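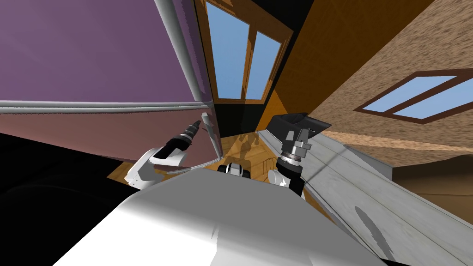 Window with wooden frame and white pipes on a purple wall, simulated room.

Kuruc Valley Speech and Dialect Society
Minutes of the Spring Meeting
May 9, 2020

1. Opening
The Chair called the meeting to order and confirmed that a quorum was present. Apologies had been received from two members and were recorded. The agenda was approved with one change, the report on recordings being moved ahead of the report on the word list.

2. Minutes of the previous meeting
The minutes of the April meeting were approved with one correction. Under item 4, the past tense form reported from Pulludo should read "clumb" and not "clumbed." The Secretary will amend the filed copy.

3. Recordings
The Archivist reported that 36 recordings have now been transcribed in full. Of these, 15 were made in Pulludo and the rest in Nivomico and the farms along the river. Transcribers continue to differ in how they write the dropped "g" at the end of words such as "morning" and "fishing." The meeting agreed that the standard spelling should be kept in the main text and the pronunciation marked in the margin.

A member asked whether pauses and false starts should be kept. The Archivist replied that they are kept in the research copy and removed from the reading copy. No change was proposed.

4. Word list
The Editor presented the current state of the word list, which stands at 2,197 entries. Of these, 598 still lack a sample sentence taken from speech. Members were asked to send sentences as they heard them, with the town and the approximate age of the speaker, and to refrain from correcting the grammar.

Discussion followed on three entries.

"Sloomy," meaning slow or half asleep. Nivomico speakers use it of people only. In Pulludo it is also used of weather and of engines. Both senses will be listed, with the places given.

"Yonside," meaning the far bank of the river. It was questioned whether the word is still in use. Two members had heard it within the past year, in both cases from speakers over seventy. The entry will be marked "older speakers."

"Anymore" in positive statements, as in "We eat late anymore." The Editor had proposed leaving this out on the grounds that it is found well beyond the valley. Several members disagreed and noted that the list has never been limited to words found nowhere else – "supper" and "creek" are both in it. By a show of hands the entry was retained, with a note on its wider use.

5. Measures without the plural ending
A short paper was read on forms such as "six mile" and "ten pound." The paper found the bare form common after a number and rare elsewhere, so that a speaker may say "six mile out" but "miles and miles of it." Members from Nivomico remarked that "year" behaves in the same way, while "week" and "day" nearly always take the ending. The author will revise the paper to include these points and submit it for the next bulletin.

6. Grerko spelling guide
The Grerko guide, used by the Society for writing local pronunciation, is in need of revision. The treatment of the vowel in "roof" and "root" was described as unclear – the guide gives one symbol on its second page and a different one in the table. The Editor will prepare a corrected table and circulate it before the next meeting. Until then the symbol in the existing table is to be used.

7. Correspondence
A letter was received from a reader of the bulletin asking about the origin of the name Pulludo. The Society holds no firm evidence on the matter. The Secretary will reply to that effect and enclose a copy of the place-name notes.

8. Other business
It was noted that the bulletin index has not been updated for the last two issues. The Archivist agreed to complete it.

There being no further business, the meeting was adjourned.

Minutes submitted by the Secretary.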